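Chapter 9
Storing Dry Goods in the Home Kitchen

Dry goods spoil for different causes than fresh food. Flour, rice, oats and dried beans hold little water, so molds and bacteria grow slowly in them. The main losses come from moisture taken up from room air, from insects, and from fats that turn rancid on contact with oxygen. Whole-grain flour is the most exposed of the common staples because the oil of the germ is still present.

A storage container is judged by its seal, its wall and its shape. A plain press-on lid slows the exchange of air but does not stop it. A latched lid applies pressure along each side of the rim. Clear or milky walls let the cook check the fill level but also admit light, and such containers belong in a closed cupboard.
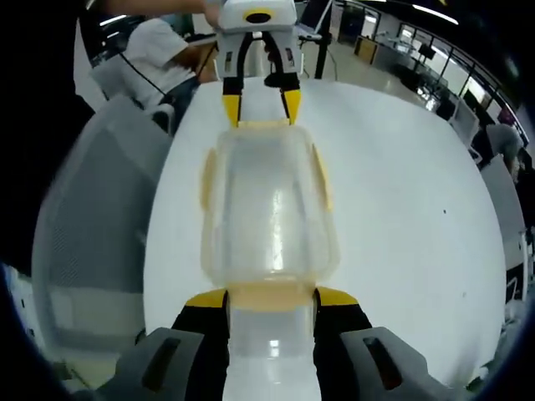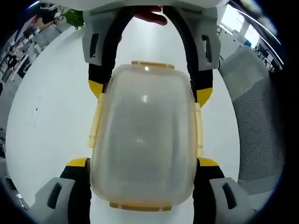
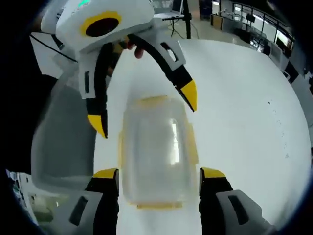 9.1 Moisture and the Seal

Dry goods exchange water with the surrounding air until the two are in balance. In a damp kitchen, an open bag of crackers softens long before it is unsafe to eat. The same bag in a sealed container reaches balance with only the small volume of air trapped inside.

D'Amico's household trial, described in Section 9.4, compared 40 containers of white rice over 90 days. Half were opened daily and half were left closed. Each was weighed at the start and at the end, and the change in weight was taken as water gained or lost.

Two terms are used throughout the chapter. Headspace is the volume of air between the food and the lid. Turnover is the time taken to use up one filling of a container.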